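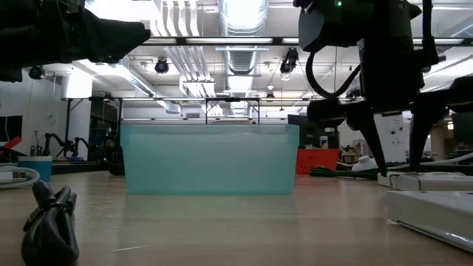
tallowfield
Reply #1
How many episodes have you got so far, and are you throwing away the failed grasps? That makes a big difference to what people can tell you. With the Drutside set we kept everything at first and the policy learned to hover over things and wait.

oddbearing (thread starter)
Reply #2
617 recorded, 244 that I would call clean. The rest have a drop, a regrasp or the operator stopping to think. The task is tidying small things off a table into a bin: boxes, coiled cables, a cloth and so on. Four operators take turns at our end in Dresberg, all using the Nishad leader arms, and the recording goes through Studano.

My question was whether to carry on with the same layout until I have more clean ones, or start moving things about now.

pinlock_4
Reply #3
Start moving now. If the bin stays in one place for 617 episodes the policy will learn the place and ignore the bin. We found that out in September and had to bin a month of work (sorry).

tallowfield
Reply #4
I don't agree. Get one layout working first so you know the pipeline is sound. If you change the layout and it fails, you can't tell if it's the data, the training or a clock being out between the cameras. Fix the layout, train, see it do the task, then vary.

oddbearing (thread starter)
Reply #5
Clocks are fine, I checked those. Cables are the hard part. A box gets picked up much the same way by everybody, but with a coiled cable one operator goes for the plug and another goes for the middle of the loop. Both work by hand. I suspect the mixture is what makes the trained policy dither above the coil and then close on nothing. Cloth has a bit of the same trouble, although a folded cloth on the mat is kinder than one dropped in a heap. 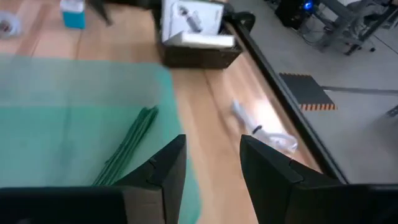 I could write down one way of grasping each thing and make everyone follow it. The drawback is that the written way won't suit every starting position, and then I get long pauses while someone turns the arm round to obey the rule. Pauses are bad as well. At the moment I trim any pause at the start and end but leave the ones in the middle.

pinlock_4
Reply #6
Trim the middle ones too if the arm isn't moving. As for the rule, I'd only write one for cables. Let them do boxes however they like.

greywinch
Reply #7
Cutting out the middle leaves a jump in the images even if the joints match, for instance when somebody walks past in the background. I'd sooner redo the episode.

Also, do you log which operator did which episode? If so, train on one person's cable episodes only and see if the dithering goes. Costs you an evening.

oddbearing (thread starter)
Reply #8
Operator is logged, yes. I'll try that with whoever has the most clean ones.

Boxes do have one problem, when they are stood on end. The fingers have to come in level and most of us tip a box over before we get hold of it.

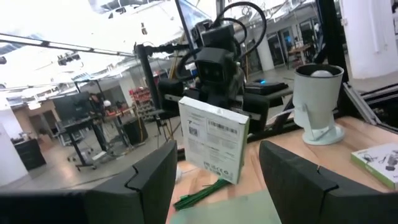
greywinch
Reply #9
Keep some of the tipped ones, as long as the operator recovers and finishes. A policy that has never seen a box fall over has no idea what to do once it knocks one down. Tag them "recovery" and you can leave them out of a training run later if they do harm.

tallowfield
Reply #10
Agreed on recoveries, with a limit. We cut each one off if it took more than 5 tries.

oddbearing (thread starter)
Reply #11
Right. Single-operator cable run first with the layout as it is, then I'll shift the bin between episodes. Tag added in Studano for recoveries. Will post the success rates when I have them.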